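Sorting Soft and Hard Waste from a Shared Bedroom
Kaan Gündoğdu and Deolinda Vilela, Neves residence project, Gindville

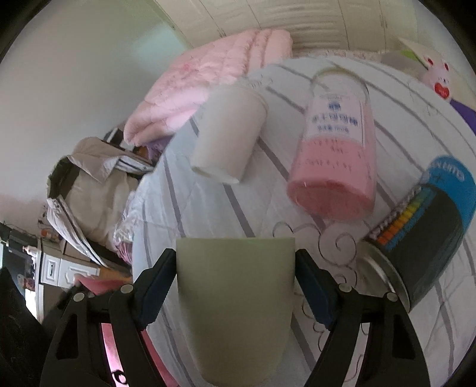

Figure 1. A paper cup and a bottle on the striped fabric, green cup held in front by a gripper.

Our project looked at what students leave lying on their beds and desks, and where those things should go at the end of term. We chose drink containers first. They turn up in every room and they are the items most often put in the wrong bin.

We set up three groups. Paper cups went in the first, reusable cups in the second and bottles in the third. The plain white cup in Figure 1 belongs to the first group. The clear bottle with the pink lower section went in the third.

The green cup took longer. It has no printing on it, so there was no label to go by, and we could not agree on a group. Joonas Hämäläinen suggested a fourth group for anything unmarked, and we used that for the rest of the work.

We tried the sorting on a bed before moving to a desk. The striped fabric creases easily and light cups tend to tip over on it – a tray would have helped. On the desk the cups stayed upright and we worked faster.

The survey form had nine questions and went to eight rooms. Two forms came back with the last page blank, and we left those answers out of the results. The full form is in Appendix B, with the notes Ludmila Dvořáček made on the wording.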